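Costcombe runs shared kitchens and break rooms for small offices. We supply the cups, brushes, racks and towels, we keep them clean, and we replace them when they wear out. We started with one kitchen on the ground floor of the Misdale building and now look after over 30.

## What we do

Each kitchen gets a set of cups, a long-handled sponge brush, a drying rack and a shelf for things people bring from home. We visit in the morning before 8 and again after lunch. On each visit we wash what's in the sink, wipe the tables and put the cups back on the shelf.

We wash cups by hand. A lot of offices have a dishwasher that gets run half empty or not at all, and the cups pile up anyway. A sponge on a long handle reaches the bottom of a tall cup and gets into the corner where coffee settles. The inside is done first, then the rim, then the outside. 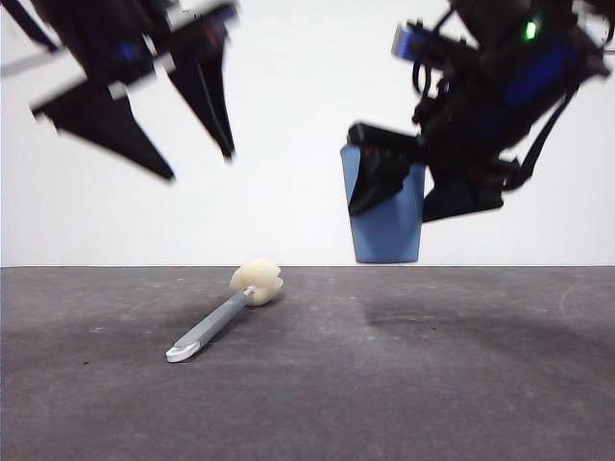 Sponge heads are changed on a schedule. Handles are kept until they crack. We used to buy the cheapest brushes we could find, and the heads came off in the cup, so we switched suppliers two years ago and have stayed put.

Cups are plain, with no logos. Tenants are welcome to keep their own mugs on the home shelf - we wash those too, but we don't replace them if they chip.

## Where we are

Our office and stockroom are at 1150 Campos Street. The stockroom holds spare cups, towels and brush heads, and customers can pick up extras there until 4 p.m. Our second stockroom, at 1265 Luscombe Avenue, is for deliveries only.

## Working with us

Service is month to month. We look at the kitchen first, agree on how many cups it needs, and set the visit times. Most kitchens are up and running within a week. We close for the last week of August, and customers get a box of clean cups and spare sponge heads before we go.

If something is missing or broken, leave a note on the rack or call the office at extension 1042. Please include the floor and the room name - several of our buildings have more than one kitchen.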